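Hand-Held Grippers Teach a Robot to Fill Test Tube Racks

March 6, 2026

Robotics news | Methods

A robot that can put a test tube in the right hole of the right rack sounds like a modest thing to get excited about. Anyone who has tried to build one will tell you otherwise! Tubes are slippery and narrow, the holes are barely wider than the tubes, and every lab seems to buy a different rack. So a new result from the robotics group at Rellum, worked out together with the lab automation team at Drurkent, has people in this corner of the field talking.

The group trained a two-armed robot to place capped plastic tubes into racks using 400 demonstrations, and not one of those demonstrations was done by the robot. People did them all, sitting at a table with a gripper in each hand. The grippers have the same style of fingers the robot uses, so what the person does with them carries over to the machine with very little translation. Cameras record what the fingers are doing, and the robot's control model learns from those recordings.
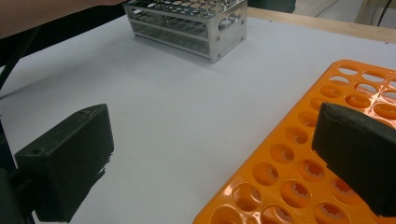 The idea of collecting data by hand is a familiar one by now. What the Rellum group added is a way of choosing which demonstrations to collect next. They call the method Priltolico, and it works in short rounds. After each round the model is trained for a little while, then shown fresh recordings it has not seen and asked to predict the next movement. Wherever its guesses spread out (say, in the last moment before a tube meets the hole) the system marks that stretch as a weak spot, and the next round of demonstrations is planned to include more of it.

In practice the person at the table gets a short list before each round. It might ask for more approaches from the left, or more passes of a tube from one hand to the other, or a few deliberate misses followed by a recovery. The misses turned out to be gold. Earlier models trained on clean, perfect placements would freeze or keep pushing when a tube caught on the rim. The new one backs off, tilts a little and tries again, and it is a real pleasure to watch on the video the group released with its report.

There were 7 rounds in all. The group compared the result with a second model trained on the same number of demonstrations, collected the ordinary way with no list and no planning. Both were tested on a rack neither had met in training, in runs of 10 tubes each. In its best run the Priltolico model placed all 10. The best run of the ordinary model left 2 tubes out, and both of those had jammed at the rim, exactly the kind of trouble the planned rounds were meant to cover. The report is careful to say that best runs are only part of the story, and it prints the weaker ones too, with notes on each failure. Good for them.
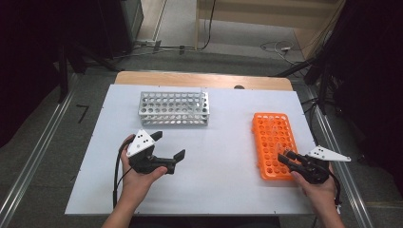

Choosing the racks took more thought than the team expected. A model that sees only one kind of rack tends to learn that rack, right down to its color, and falls apart when it is swapped for another. Working with a silver metal rack and an orange plastic one on the same white board gives the model two very different things to look at: a metal frame with two tiers, and a block lying flat with a grid of round openings. The demonstrators also moved the racks between takes and changed the angles, so the model could not lean on a memorized position. According to the report, shiny metal was the harder of the two for the vision side, and more of the later rounds went to it.

The two-handed part matters as well. Plenty of earlier work on tube handling used one arm and fixed the rack to the table. With two grippers, one hand can steady a rack or straighten a tube while the other does the placing, much as a person would. The downside is that there is a lot more to learn, since the hands have to stay out of each other's way. The report describes some early runs in which the arms got into a polite standoff over the same tube, each waiting for the other to move. A later round heavy on hand-to-hand passes mostly cleared that up.

Some limits remain. The tubes were all one size, and they were empty, so nothing has been shown yet about liquids or about open tubes that must stay upright. The robot is also slow, well behind a practiced lab worker. The group thinks some of that speed can be won back simply by trimming pauses from the recordings, where the person stopped to check the list or shift their grip.

Still, the best news here is for small labs. The planning step runs on an ordinary desktop computer between rounds, and the demonstrations need a table, the grippers and some patience. A group with no robot of its own could collect useful data and hand it over to one that has the arms.

Someone is already going to try that. The teaching lab at Cárdenas plans to collect its own rounds in April with its own racks, and send them to Rellum for training. Both groups say they will share the recordings, including the fumbled ones, along with the lists that were handed out before each round. The planning code is due out at the same time.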